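7 Demonstration mode (visits and open days)

This section applies to the Siden bench cell when it is shown to visitors. It assumes that the cell has been installed and levelled as in section 3, and that the operator has been signed off for normal running as in section 5. Demonstration mode uses the same motion limits as teaching mode. It doesn't replace the guarding, and the light curtain stays on throughout.

The person running the demonstration is called the presenter. The person holding the pendant is called the operator. For any group of visitors these must be 2 different people.

7.1 Before the visitors arrive

Allow 45 minutes for a cold start, or 20 minutes if the cell has been in use the same day.

1. Switch on the controller at the rear isolator and wait for the READY lamp to stop flashing.
2. Home the arm from the pendant. If the arm was parked by hand after the last session, use SLOW HOME.
3. Check the fingertips for cuts and glazing. Replace them as a pair (part 3918).
4. Place the board on the perforated bench top and push it up to the stops. Its grain joints run across the bench, left to right as seen by the operator.
5. Press down on each corner of the board in turn. If it rocks, lift it, clear the surface underneath and repeat step 4.
6. Load the program SHAPES_OPEN. Do not load SHAPES_TEST, which has no pause between moves.
7. Set the speed override to 30 per cent and lock it with the key. Give the key to the presenter.

Note: the board height is stored with the program. If a board from another set is used, run the touch-off routine in 4.6 before any pick is attempted.

Caution: do not clamp the board by its front edge. A clamp there stands in the path of the wrist when the arm reaches across to the near corners.

7.2 Setting out the blocks

The standard set contains cubes, cylinders, prisms, hearts and stars in blue, yellow, red and green. Not every shape is supplied in every colour. Any selection may be used, and the blocks need not be in a pattern. Visitors usually ask whether the positions have been taught, so a mixed layout with some blocks alone and some touching gives the presenter more to talk about than a straight row.

1. Put the blocks on the board with their flat faces down.
2. Leave at least one block standing clear of the rest. The first pick should be made from this one.
3. Leave part of the board bare as the placing area. The placing area is set in the program menu under REGION and may be left, right or near.
4. Press SCAN. The pendant lists each shape and colour found.
5. Compare the list with the board. If a block is missing from the list, turn it slightly and scan again.

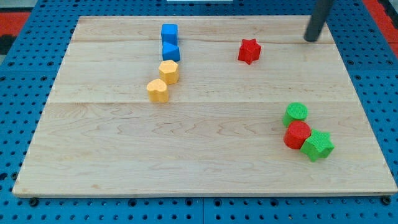
Blocks that touch are handled in a different order from blocks that stand alone. The planner first looks for a face with 12 mm of free space on both sides, which is the width of a finger plus its margin. Where there is none, it plans a nudge: one closed finger slides the outer block away from its neighbour, the arm withdraws, and the board is scanned again. A nudge adds nine seconds to the cycle. The presenter should say so in advance, as visitors tend to take the pause for a fault.

Stars are gripped across the body and never by a point. Hearts are gripped across the lobes. If the pendant shows GRIP UNSURE for either shape, the operator may accept the proposed grip, ask for another, or skip the block. Skipping doesn't end the program.

Note: the blocks are soft and take a set if they are stored under load. A block with a dent deeper than 2 mm should be taken out of the demonstration set. It can still be used for teaching.

7.3 Running the demonstration

1. Bring visitors to the yellow line and have them stop there. The maximum group is eight.
2. The presenter explains the stop buttons and points to each one.
3. The operator confirms that the light curtain shows green, then calls "arm live".
4. Press START. The arm moves to the hover position above the board and waits.
5. The presenter names the block to be picked. The operator selects it from the list and presses GO.
6. After the block has been placed, the arm returns to hover. Repeat from step 5 as often as time allows.
7. To finish, press END. Wait for the arm to reach its park position before anyone crosses the line.

Caution: the hover position is close to the board. Do not reach in to straighten a block while the arm is waiting there. Press HOLD, turn the key to SAFE, and only then open the curtain.

A visitor may choose the block, but may not hold the pendant. Where a visitor wishes to set out blocks, end the run as in step 7, turn the key to SAFE, and let them place the blocks from the front of the bench. Scan again before restarting.

7.4 Faults during a demonstration

NO OBJECT AT PICK. The fingers closed fully. Press RETURN and rescan. If the message comes back at the same place, check the board height.

OBJECT LOST. The block was dropped in transit. Leave it where it has fallen if it is off the board. It can be collected once the arm is parked.

REGION FULL. The placing area has no room left. End the run and clear the area by hand.

FORCE LIMIT. The arm met more resistance than expected. Do not clear this message with visitors at the line. Move the group back, park the arm in SLOW HOME and inspect the fingers.

Light level. Strong sun on the board can stop the scan from telling yellow from bare wood. At the Randero open day in November the blinds on the window side were left up, and the yellow blocks were missed from 2 scans before they were lowered. Set the blinds before step 6 of 7.1, and don't change them during a run.

7.5 After the visitors leave

1. Park the arm and turn the key to SAFE.
2. Return the blocks to the tray in a single layer.
3. Wipe the board with a dry cloth. Do not use solvent on the wood or on the blocks.
4. Export the run log. Logs are kept for 200 runs, after which the oldest is overwritten.
5. Enter the number of picks in the cell book. The fingertips are inspected under the magnifier at the first session after every 183 picks.
6. Reset the speed override and sign the key back in.

Faults that could not be cleared at the bench go to Bohdan Vasylenko. Requests for a visit outside the normal programme, including school groups and supplier visits from Milalex, go to Severyn Kostiuk, who will also say which room is to be used.

For changing the fingertips, see section 8.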